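About Bonwood

Bonwood is a technical training centre for adults. We teach electrical installation, appliance repair, computer maintenance and workshop drawing to people who are already in work or returning to it. Courses are part-time and lead to the centre's own certificate, which is issued on the basis of a practical assessment and a written paper.

The centre was set up by Mieczysław Sadowski, an electrical fitter, in two rooms above the Pennington works. The first course covered domestic wiring only. Appliance repair was added in the second year, when the ground floor became available, and the remaining subjects followed as staff were appointed. Last year 239 learners completed a course with us.

How teaching is organised

Each course is divided into units of six weeks. A unit consists of one evening of theory and one evening at the bench per week. Groups are kept to twelve at the bench and may be combined for theory. Learners who miss a bench evening make it up with another group before the end of the unit.

Tools and test meters are supplied. Learners bring their own safety footwear and a hardback notebook, which is marked as part of the assessment. Loose sheets are not accepted.

Computer maintenance is taught by Corinne Lindgren. The first unit deals with cases, power supplies and fans, the second with boards, processors and memory, and the third with fault finding and records.
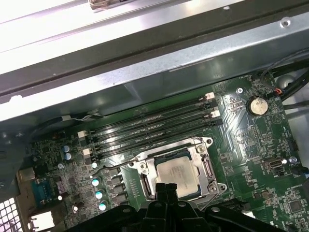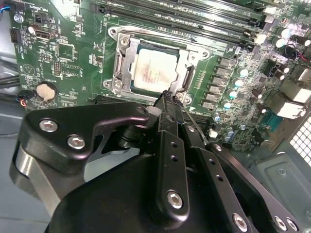

Computer maintenance: motherboard in its metal case, both views.

Staff

Lucinda Gallagher is head of centre and is responsible for the timetable and for assessment. Ezekiel Haddad teaches electrical installation and inspects the bench supplies each March. Wanda Pettigrew teaches workshop drawing – by hand in the first unit, on screen after that. Mieczysław Sadowski retired from full-time teaching but still marks the wiring papers.

Employers

Voltau and Clotetti send apprentices to us for the theory part of their training. Other firms may book places on single units, subject to space. An employer receives an attendance record and the assessment result, with the learner's written consent.

Admission

There are no formal entry requirements. Applicants sit a short paper in arithmetic and reading, which is used to decide whether extra support is needed. Places are offered in order of application, and a waiting list is kept for electrical installation. Fees are payable by unit.

Page last revised 21 Dec 2021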